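Provaren Tabletop Objects: README

Maintained by Joar Nygård. Last update in December.

What is in this folder

Provaren is a small collection of pictures and notes about soft toys and simple tableware on a white table. It has 631 pictures in 2 folders, "grornia" and "wistico". The names come from the two shelves where we keep the things, and they have no other meaning.

The toys are listed by main color first and by kind of animal after that. I chose this order because people often do not agree about the animal, but they agree about the color. 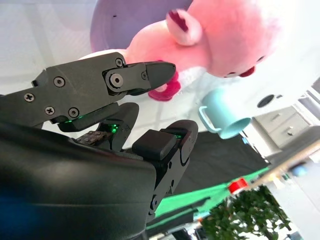

Pink plush toy with fuzzy fabric, open mouth, ear with darker lining.

Labels

Each object has one label in the file labels.txt. Please use the label exactly as it is written, also when you think another word is better. "Plush_pink" is used for the pink toy in every position. Parts such as ear, snout and paw are written in the notes column and do not get their own label.
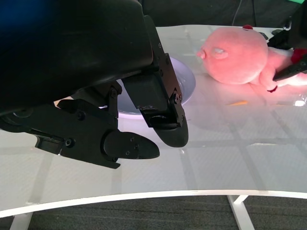 Position words were the most difficult part of the labels. In the first version I wrote only "standing" or "fallen", and my colleagues at Nyberg asked what "fallen" means when no one saw the toy fall. Now we write "on side", as for the pink toy with its head to the left and a shallow white plate on the same table. Small orange pieces of unclear kind get the label "small_orange", without a guess about the material.

Known problems

The tabletop is glossy, so reflections can be confused with the edge of a plate. White plates on the white table were labeled two times, by two persons. In 20 pictures the answers were different, and these have a question mark in the notes column. A toy which is mostly hidden gets its label only if the labeler is sure of it. 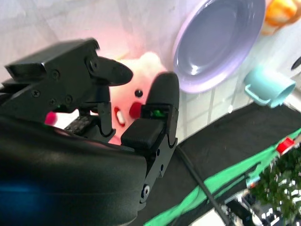 Corrections

Send the picture number and the new label to Joar. Please send one message per folder. I read them every month, and changes are written in changes.txt with the old label kept beside the new one.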